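Drudthorpe Reader's Companion: Set-up Guide
Section 2. Building your first annotated edition

Welcome back! If you worked through Section 1, you have Drudthorpe installed and a poem or an essay sitting in your library, and you are probably itching to start writing in the margins. We'll get there, I promise, but a little patience now will save you from renumbering your notes by hand later on (I have done that, on a long verse epistle, and I don't wish it on anyone).

Before you start
Have your base text ready as a plain file, and decide which printing you are following. Lovely Evangelista, who edited the Zovdale letters with this program, keeps a slip of paper by her keyboard with the year of the printing on it, and I've borrowed the habit.

1. Open the library and choose New Edition. Type a short title. You can change it whenever you like.

2. Pick your base text from the list and click Attach. Long works take a moment to load.

3. Set the line numbering. For verse, choose Every Line. For prose, choose By Paragraph, which holds up much better when you change the page size.

Note: A blank line between stanzas is not counted. If your numbers look off by one, check for a stray space on a line that ought to be empty.

4. Choose Add Witness and attach your second version of the text. You need at least 2 versions to use the comparison view. The most you can show side by side is 6.

5. Click Compare. Differences in wording are underlined. Differences in punctuation stay hidden until you tick Show Pointing, and for a first pass I'd leave them hidden, or you'll drown in commas.

Caution: Do not edit the base text once you have begun adding notes. Each note is tied to its line, and moving the lines will leave your notes attached to the wrong words. Make a copy first, and do your mending there.

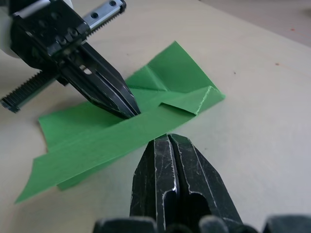 6. Select a word or phrase and press Note. Keep each note under 400 characters if you plan to print, so that it fits at the foot of the page. Anything longer goes to the back of the book on its own, with a small star left in its place.

7. Save, and then save again under a new name with the Vakunier export option, the format most of our readers use for sharing drafts.

Note: Accented names such as Khổng will come through the export correctly as long as the encoding is set to Unicode. Have a look at one before you send the whole file off.

Guide text by Linnea Holmgren. Last revised 4/1/25. Section 3 covers indexes and cross-references.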